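Chapter 5
Planning and Budgeting for Handling Equipment

A request for handling equipment usually reaches the planner as a price and a model name. Neither is enough to build a budget on. The planner needs the task, the objects, the number of stations and the date by which the equipment must be working. This chapter covers the steps between the first request and the signed order, using the Trostby station as its running case.

5.1 Start from the task

Write the task in one sentence before any quotation is requested. "Put a small ring into a drawer" is a usable sentence. "General small-parts handling" is too broad, and every supplier will claim to meet it. Add the objects by material and surface, and note anything that must open, slide or flex.
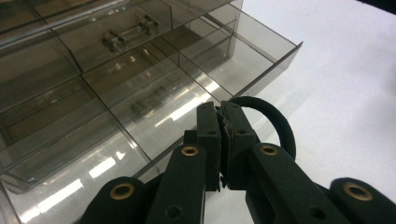 Figure 5.1 Gripper with closed fingers at a tinted drawer organizer.

Test objects belong in the budget as a separate line. They cost little, but they are replaced more often than planners expect, and a station without them stands idle. Glossy or see-through items should be listed early, as they can affect the choice of camera and lighting.

5.2 Count whole stations

The unit of planning is the station: table, board, grippers, cables, mounts and floor space. In the Trostby plan the first draft priced grippers alone. Bukola Dauda, who reviewed it, returned it with 22 missing items, most of them brackets and cable. 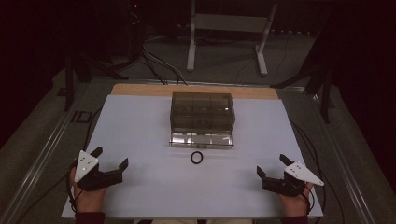
Should spare grippers be bought with the first order?
Buy one spare for every five in use, and order it at the same time so that the parts match.

Floor space is charged in most organizations even when no invoice is issued. Enter it at the internal rate. Allow access on every side from which a person works or a cable runs.

5.3 Wear parts and service

Finger pads, bushings and cables are wear parts. Suppliers quote their life in cycles, and the planner must convert cycles to weeks. A pad set rated for 1000 cycles may last a month at one station and a few days at another.
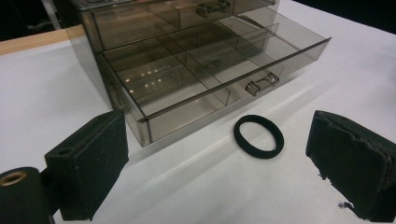
The conversion needs only the planned cycles per shift and the number of shifts. Rosalind Ruiz-Ortega's worksheet for Trostby set a 26-week reorder period for cables and a much shorter one for pads - the two should never share a budget line. Quotations from Kullton and Iyamu were then compared on yearly cost, with purchase price shown in its own column.

Section 5.4 sets out the worksheet in full.

Rerkus Technical Textbooks | Contact | Copyright, all rights reserved | Back to top
This site uses cookies to remember your reading position. Accept | Settings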